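Notes, Trotville talk, April 7, 2023
Hemant Singhal

Slide 2. Start with the sleep claims. Mutis say 39 guests slept better after a change of pillow. Better than what? No comparison group, and they were asked at checkout, with staff standing there.

Pause. Let them read the small print.
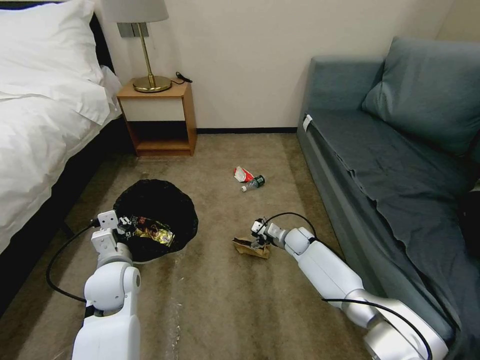

Slide 3: White duvet, bedside lamp, nightstand.

Vellis go further – 30 minutes' extra sleep a night. Self-reported. I asked for the raw data in January and am still waiting. Tindall at least publish their questions, though two of them are leading.

Skip the mattress story if short of time. Take questions on sample size.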